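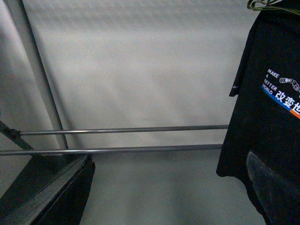

Black T-shirt on its hanger, two-rod rack, grey fabric backdrop.

Andelora Hanging Clothes, README

Andelora is a set of pictures of clothes on hangers. Diệp Ung started it in October with one rack and a firm belief that it would take a fortnight. The current release is dated 3/23/22.

What's in it

1732 pictures of 88 garments, mostly T-shirts, with a few blouses and one dressing gown that Jairo Quintero insists is a coat. It is filed under coats. We have stopped discussing it.

Folders

tops/ is the big one.
coats/ see above.
bare_rack/ has 64 pictures with no clothes on the rods, handy as negatives.
notes/ holds the garment list, one line each, with colour, sleeve length and type of hanger. Spelling is Jairo's.

How things were hung

One garment to a hanger, collar facing front, buttons done up if there are any. Nothing was ironed. If you need crisp shirts, you need another dataset and possibly other people.

Labels

Each garment has an outline and a type. Hangers are outlined separately where enough of the hook or shoulder bar shows. Lettering on shirts is typed out exactly as far as it can be read, so a sleeve with "AY" on it is labelled AY. Please don't send us guesses at the rest of the word.

Known problems

Black shirts are over-represented, a fair record of our wardrobes. Grey rods against grey cloth are harder to outline than we expected, and the outlines in tops/ wander a bit near the joints. Garment 64 is listed twice under different colours. One of them is right.

Use

Free for teaching and research. Credit Andelora. Corrections go to Diệp, complaints about the coat to Jairo.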